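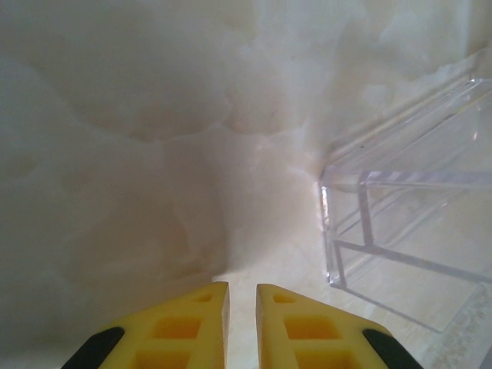 Bathroom shelf reset, part 2. The thread covers the marble-look wall, the clear acrylic organizer and the soft white stuff. Paint is a separate thread.

---

Wall first. Cream and beige with soft cloudy veining. Busy patterns hide dust and pale ones don't, so I wipe it down before anything goes back. Microfiber, plain water, top to bottom. No vinegar until I know what the surface is.

---

The organizer is clear acrylic. I looked at the Unel and the Grirnalix before buying and the difference on paper was 3 mm of depth. I bought on price.

---

Care notes for acrylic: lukewarm water, one drop of dish soap, soft cloth. Paper towels leave fine scratches. Glass cleaner with ammonia clouds it over time - check the label.

---
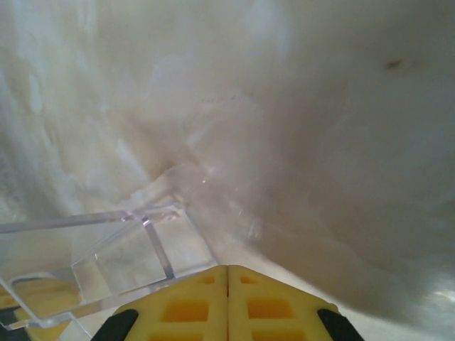
Soft white stuff goes back last. It sheds lint, and lint on acrylic shows from across the room. Shake it outside first, then fold.

---

Fold width is set by the shelf. Mine is 40 cm deep, so I fold in thirds lengthwise and then in half. Folded edge to the front.

---

Static is the other problem. Dry cloth on acrylic makes it worse. A slightly damp one fixes it for a week or so in Podville in August, less once the heating is on.

---

Someone asked about dividers. I'd take fixed over removable. The removable ones I had before walked sideways every time I pulled something out.

---

Still open: whether to put felt dots under the organizer. It slides a little on a smooth shelf. Will test with 2 at the front and report back.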